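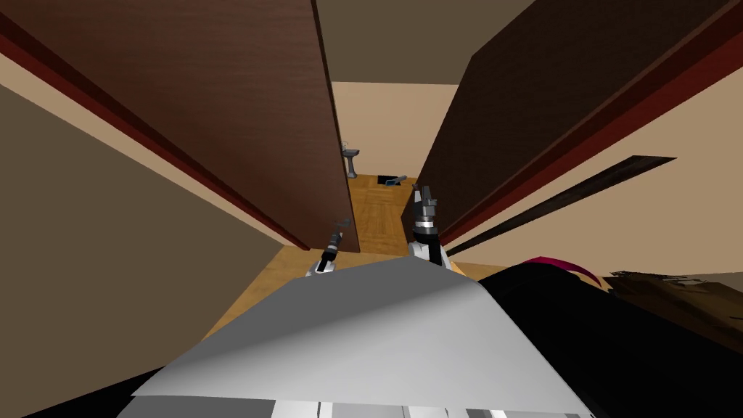

Both arms reaching between the doors in the simulator, with the little pedestal sink across the room.

Dec 5, 2018

I've been meaning to write about the new robot at work for ages, and I finally have a free evening, so get comfortable!

For anyone new, I clean guest rooms and bathrooms at Plarthorpe, and have done so for longer than I'd like to add up. In August our managers told us we'd be trying out a two-armed machine from a company called Hamann. I'll admit the break room got very quiet. Then somebody asked if it could do grout, and we all wanted to talk at once.

What I didn't expect was how much of the work happens on a computer first. Before the robot comes anywhere near our hallways it practices in a made-up building on the screen. The software is called Seltska, and they let us sit in on the sessions (there are cookies, so I never miss one). The doors are the big thing. I go through doors all day long with my hip, my elbow, whatever isn't holding towels, and I had never given it a thought. For a robot, a narrow gap between two doors is a whole project. The practice batch that finished last week was 2,208 tries, all on doorways!

The part I love is that they ask us things. Which way do you lean when the cart is behind you? What do people leave on the floor? I had so much to say about that second one that we ran over by half an hour. Now there are practice rooms with things lying on the floorboards, and I feel a bit proud every time I see one.

So what changes for us? The plan is for the robot to take the late supply run and the floor checks, and for two of us on each shift to train as minders. I signed up right away. My knees voted yes before I did. Some of the others are still worried about hours, and I understand that, I really do. We have it in writing that nobody's hours get cut during the trial, but a trial ends, and we've asked for a meeting about what comes after it. I'll keep asking.

Our sister site at Betden starts after we do, and they've already sent us a long list of questions. I told them to go look at their doors.

Next up is my first minder class. I bought a new notebook for it, the kind with the pocket in the back, and I'll report back here once I've had a turn at the controls.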